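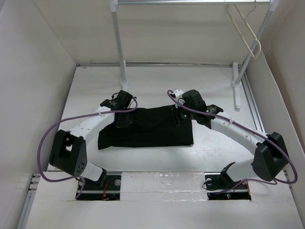
Player moving clubs mid season – does he need clearance from the old one?

Posted by Rekthorpe_Prop, 10 August 2020

Hi all, hoping someone knows this. I run the registrations for our second team (amateur rugby league, open age) and we've got a lad wants to come over to us from Irlow. Loose forward, played for them four seasons, moved house in March and the drive is killing him. He's told their coach and the coach was fine about it apparently.

Now their secretary is saying he can't go anywhere until he pays what he owes, which is 200 quid in back subs, plus hand back his kit. He says he only owes half that and never got a proper kit anyway, just a training top. No idea who's right and dont really want to get in the middle.

What I need to know is

can they actually block him over subs?

can he train with us while it's being sorted?

if we play him in a friendly and it isn't sorted, who gets in trouble, him or us?

I've read the league handbook twice and the transfer bit seems to assume everyone gets on. Thanks in advance.

Nandi Ngubane

Did this job for a good while at my old club so been through it plenty. Check your own league's rules though, they do differ and they change.

Subs first. In ours, yes, the old club could object to a transfer if money was owed, but they had to put it in writing to the league registrar, with the amount, inside a set number of days. Moaning on the phone didn't count. So first thing – ask the Irlow secretary if he's lodged anything. Be polite. Half the time they haven't and it goes away once somebody asks for a figure on paper.

If he has lodged it, the registrar will want to see what the lad signed at the start of the season. If there's a membership form with the subs on it he's probably stuck with paying. If there's no form it gets a lot harder for them. Kit is the same, did he sign for it or not.

Training with you is normally OK but look at the insurance. Our cover only counted for registered players, with a short trial period for new ones, and you had to email the name in before he set foot on the pitch. Don't skip this. We had a lad do his knee at Shezi in a touch session and he wasn't on the list. Months of letters.

Friendly, I wouldn't. Unregistered player in any game with a ref and it's the club gets fined, in my experience, and the player can get a ban on top.

Best thing is get him to offer what he thinks he owes, in writing, by bank transfer, and ask for a receipt. Usually they take it. Secretaries want it off their desk as much as you do.

Fluvach828

just play him, everyone does it. we had 4 lads on someone elses books one year and not a word said

Nandi Ngubane

Please don't do that. Points get taken off for it, and it's always the one game where the other side check the team sheet.

Rekthorpe_Prop

Thanks Nandi, really useful. Rang Irlow and nothing's been lodged, he's going to "look into it". Have told the lad to find his bank statements and see what he paid and when. He's coming down to watch for now, no boots. Will email the insurance people tonight about the trial thing – didnt know that was even a thing.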